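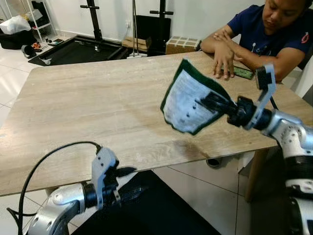 Le présent rapport porte sur l'état de surface des plateaux de table clairs utilisés en salle d'étude, et sur la lisibilité des documents imprimés que l'on y consulte. Le travail a été mené en binôme (Elsie Sheehan, Jin-sol Lim) sous la direction de Trudy Ngata, dans le cadre du projet Grilaston. Le plateau retenu comme référence est de teinte beige pâle, à veinage brun peu marqué, avec une tache plus sombre près du bord avant droit. Une feuille à large bordure vert foncé et à centre blanc imprimé en petits caractères se détache nettement sur ce fond, même soulevée et courbée.

1. Objet
Déterminer si le contraste entre la bordure d'une feuille et le plateau influe sur le temps nécessaire pour repérer puis relire un document posé à plat.

2. Méthode
Nous avons comparé 2 types de bordure, verte et grise, au même format et avec le même texte. Les essais ont réuni 19 participants, assis face au plateau, mains posées devant eux au départ. Chaque participant devait désigner la feuille demandée, puis en lire la première ligne. L'éclairage est resté fixe pendant toute la série, réalisée en avril. Les temps ont été saisis dans le tableur Rorden, puis vérifiés par Hemi Cosgrove.

3. Résultats
Le fichier final contient 3886 relevés exploitables. La bordure verte a été désignée sans hésitation dans presque 85 % des essais. La bordure grise donne des valeurs plus dispersées, surtout lorsque la feuille se trouve près d'une zone tachée. Aucun écart net n'apparaît sur le temps de lecture de la première ligne.

4. Limites
Un seul plateau a été étudié. La tache n'a pas été caractérisée (origine, profondeur) et le nettoyage au produit Stonora, prévu au départ, a été reporté. La position exacte des feuilles n'a pas été relevée pour la première session.

5. Suite
Reprise de la série sur le plateau Doolan, plus foncé. Relecture du protocole par Ngaio Pirihi avant les essais.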